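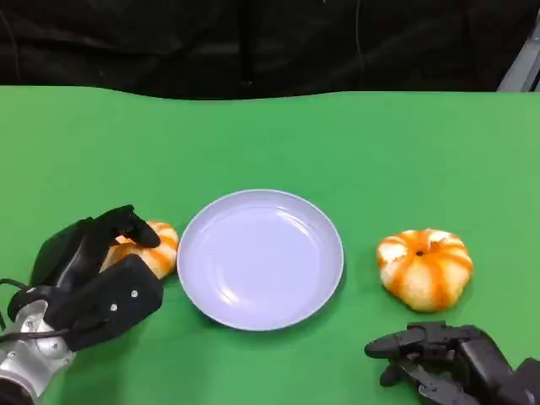 Kaan Gündoğdu asked at the start of the session whether the dark plates should be dropped from the comparison altogether, as the dining rooms at Clameck have already stated a preference for light ones. The question was noted. The dark plates remain in the plan until the written preference has been received, and the present entry covers the pale plate only.

Table settings, contrast and placement
Workshop notebook, December, afternoon session, begun at 1:30 p.m.
Entry by Titilayo Bassey

Purpose. To record how the pale lavender plate performs as a serving surface on the green cover, with round pieces placed on it and beside it, before a recommendation on plate and cover is sent to Clameck. The cover in use is the Rautiainen green. The beige cover from the same order was not unpacked.

Setting. One plate near the middle of the table, with pieces of food size next to it. No second plate, glass or cutlery was included in this part of the work. Previous entries show that once cutlery is laid, remarks tend to concern the cutlery.

Observations on the plate. Against the green, the outline of the plate is clear at seated height and at standing height. The lavender tint is slight. Under the present lighting the plate reads as nearly white, and anyone ordering it for its color should be told so. The rim is raised and catches a thin line of light, which helps in finding the edge. The surface is glossy and returns a highlight from overhead. The highlight was not considered a fault, but it should be checked again in a room with windows.

Observations on the pieces. Orange is easily found on the pale plate. It is also easily found on the green, and this had not been expected when the plan was written; the plan assumed that pieces left on the cover would be harder to see. The assumption has been struck from page 6.

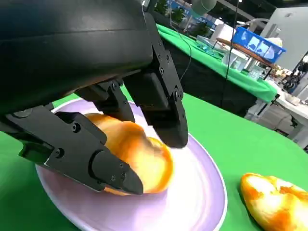 Placement is the part of the procedure that still lacks a fixed wording. The current sheet says only "on the plate," and this has been read in different ways by different colleagues. A piece well inside the rim satisfies everyone. A piece that touches the rim from outside does not, and the sheet must say how it is to be entered. For the present session the terms used were "in" for a piece resting on the plate and "out" for a piece resting on the cover, so that a round piece lying to the right of the plate on the green cloth is entered as "out" whatever its distance from the rim. The second table has the same green covering, and the blue crate kept there, with the clear plastic containers near it, should be moved before that table is used for a setting. Colleagues comparing colors should not have a strong blue in view behind the plate.

Proposed wording for the sheet:
In: the piece rests on the plate and does not touch the cover.
Out: the piece rests on the cover.
Rim: the piece touches the rim and the cover together.

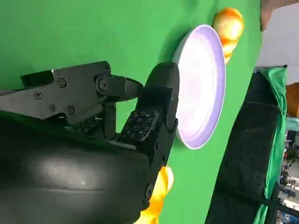 Inese Urbonaitė objected to the third term when the proposal was read aloud. In her opinion a piece that leans against the rim has not been served, and a separate term would invite people to use it whenever they were unsure. She would enter all such cases as "out" and allow a remark in the margin. Mogens Damgaard preferred to keep "rim" for one month and then review the sheets. No decision was taken.

The question is of some practical weight. The Plelby register now holds 2,106 placements, all entered under the old wording, and a third term cannot be applied to them afterward. If "rim" is adopted, the new sheets will need a separate section.

Other matters. The Lamby plates have been requested in the same diameter and had not arrived by the close of the session. The shelf can take up to 8 of them if the trays are moved to the lower level.

To do:
Confirm with Clameck whether the preference for light plates is final.
Repeat the highlight check by daylight, pale plate, green cover.
Clear the second table.
Circulate both versions of the wording to Rogelio Panganiban for comment.
Unpack the beige cover and lay it flat overnight before use.

Closed at 4:10 p.m. Cover left on the table for the next session.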